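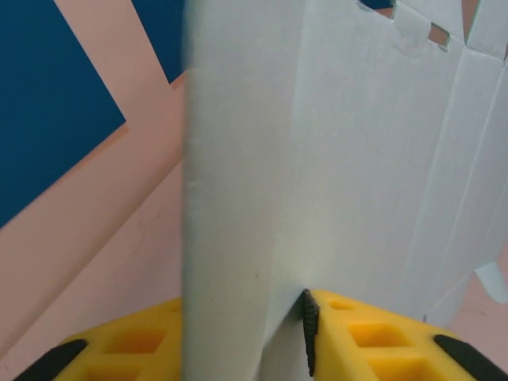 White carton, unprinted, with tab, slot and fold lines.

Warkness Packaging Reuse Project
Interim progress report to the Endlow Fund
Report date: 2018-10-07

1. Purpose of this report

The grant agreement requires Warkness to report at the midpoint of the funded period on work carried out, money committed and any change to the agreed plan. The present report covers the folding and packing strand only. The transport strand is reported separately by Haddad, our delivery partner, under its own agreement with the Fund.

2. Background

Warkness supplies household starter packs to people moving into a first tenancy. Until this year the packs went out in new boxes bought in bulk. The Fund agreed to support a trial in which folding cartons are opened, packed, emptied at the receiving address, flattened and returned for a further use. The target for the full grant period is 1000 packs sent out in reused cartons.

3. Work carried out

The packing room was rearranged at the start of the period so that flat stock, made-up cartons and returned cartons are kept apart. Staff and placement trainees now work to a single written method for making up and flattening, drafted in house and revised after the first month's use.

Two kinds of folding stock are in use. The plain white cartons are used for linen and kitchen textiles. Coloured stock is reserved for toiletries and small electrical items, so that the receiving household can find these without opening everything.

Returned cartons are inspected before they are put back on the shelf. The inspection covers the tabs, the slots and the main creases. Scuffs, specks and shallow dents are accepted. A tab that has torn through or a slot that no longer holds is a ground for rejection, and the carton goes to recycling. Slight wrinkling along the curved edge of a tab has proved acceptable in most cases, and the written method has been amended to say so. Earlier guidance was stricter and led to sound cartons being thrown away.
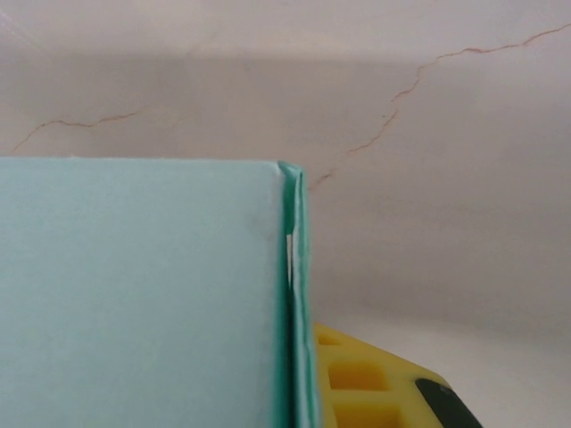

Corner folds have required more attention than the original plan allowed for. The written method asks staff to press each fold along its whole height before a carton is filled, and to look down the edge for places where the layers stand apart. A narrow gap of this kind can be seen partway down the teal fold beside the pale blue panel, with the fold closed again beneath it. Small gaps are recorded on the inspection sheet but do not lead to rejection. Where a fold is open for most of its height, the carton is set aside for light goods only.

4. Training

Training is delivered in short sessions at the packing bench, with 6 trainees in each group. All current trainees have completed the making-up session. The session on inspection was added at the request of the trainees themselves, who felt unsure about what to reject, and has been well received.

5. Expenditure

Spending on shelving and flat stock is complete. The tape and label budget is underspent, as reused cartons need less tape than expected. We ask the Fund's permission to move the balance to the training line. No other change to the budget is sought.

6. Difficulties

Returns have been slower than forecast. Roughly 40 per cent of cartons sent out in the opening months came back, which is below the level assumed in the application. Households told us that the collection slip was easily lost among the contents. The slip has been moved to the inside of the lid and reprinted in larger type.

The Faltari store, where returned cartons are held before inspection, was unavailable for 3 weeks during repairs to the loading door. Cartons were kept in the packing room over this time and inspection fell behind. The backlog has been cleared.

7. Next period

In November we will begin sending linen packs to the second receiving area. The inspection sheet will be shortened to one side, and the revised method will be supplied to Haddad so that drivers flatten cartons in the same way. Return rates for the new slip will be set out in the next report, together with the figures for rejected cartons by cause.

Submitted on behalf of Warkness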